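Equipment Plan and Budget for an Outdoor Path Inspection Robot
Student project report, Varville site

1. Purpose

The project group was asked to prepare a purchase plan for a mobile robot able to travel gravel paths and record the state of their surface and fences. The plan had to cover the base machine, spare parts, power, storage and transport. Writing navigation software was outside the task. The total budget was fixed in January at 3,097 pounds and could not be raised during the year.

The department already holds a walking robot on loan terms which end with the spring term. It is used for trials only and does not appear in the costs below. Its behaviour on the path was used to set the requirements for the machine to be bought.

2. Requirements

The requirements were agreed before any supplier was contacted. The machine must:

- travel on crushed stone and compacted earth without a change of wheels or feet
- complete a run of 300 metres and return on one charge
- be carried by two people, with a mass no greater than 40 kg
- carry a forward camera with an open data output
- accept batteries which can be changed without tools

A requirement for stair climbing was dropped at the second meeting. There are no stairs on the route, and every machine with this function was well above the budget.

3. Site conditions

The route is a straight gravel path with post-and-rail fencing on both sides. The surface is not uniform. Loose pebbles lie along the left margin and mix with the grass, while the right side has a smoother band of packed earth with faint wheel tracks. Weeds and taller grasses grow along the edges. For a small wheeled base the loose margin is the harder case, and wheel diameter was therefore given more weight than top speed in the comparison.
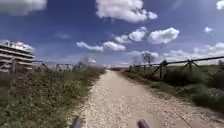
The fences matter to the choice of sensor. Thin rails with wide gaps are a poor target for a single-line laser scanner, as the beam may pass between the rails at one height and strike a post at the next. A depth camera covers the full height of the fence but loses quality in strong sunlight. The group considered buying both and found that the cost could not be met. The plan allows for a depth camera now and leaves a free mounting point and power outlet for a scanner later.

Shade is scarce along the path, so the display used by the operator must be readable in direct sun. A hood for the tablet was added to the list for this reason.

4. Options compared

Three options were priced.

Option A, Plastell wheeled base. Four driven wheels, sealed motor housings, battery changed by hand latch. The mass is within the limit. The camera must be bought separately. Delivery is quoted at six weeks.

Option B, Frota tracked base. Better grip on loose stone, but the tracks wear faster on hard ground and a replacement pair is costly. The battery is fixed inside the body with screws, so the tool-free requirement is not met.

Option C, hire of a walking robot from Brivlow. This gives the best ground clearance of the three. Hire is charged by the week, and the full field period would use the whole budget and leave no equipment at the end of it.

Option A was selected. Option C remains useful as a fallback if delivery is late, for one week only.

5. Budget

The base machine takes the largest share and the depth camera the second. Spare batteries, a charger and a carrying case follow. A sum of 290 pounds is held back for repairs and may not be spent on accessories before the end of field work. The group first set this reserve lower, but raised it after pricing a replacement wheel motor and its postage.

Insurance is covered by the department's existing policy, provided that the machine is entered on the asset list before first use. Transport to the site is by the department van and carries no charge to the project.

6. Purchase schedule

The order for the base should be placed first, as it has the longest delivery time. The camera can be ordered two weeks later. Batteries should be ordered together with the base – they are shipped as restricted goods and a second shipment would be charged at the full rate. Acceptance checks will consist of a bench test, a mass check and one full run on the path, out and back.

7. Open points

Storage has not been settled. The ground floor store has a socket but no lockable cabinet suitable for batteries. Plastell has not yet confirmed whether the wheel hubs can be replaced by the user or must be returned to the factory. The answer affects the repair reserve and should be obtained in writing before the order is signed.

Contact: Project Office, Varville | © Student Projects, all rights reserved | Back to top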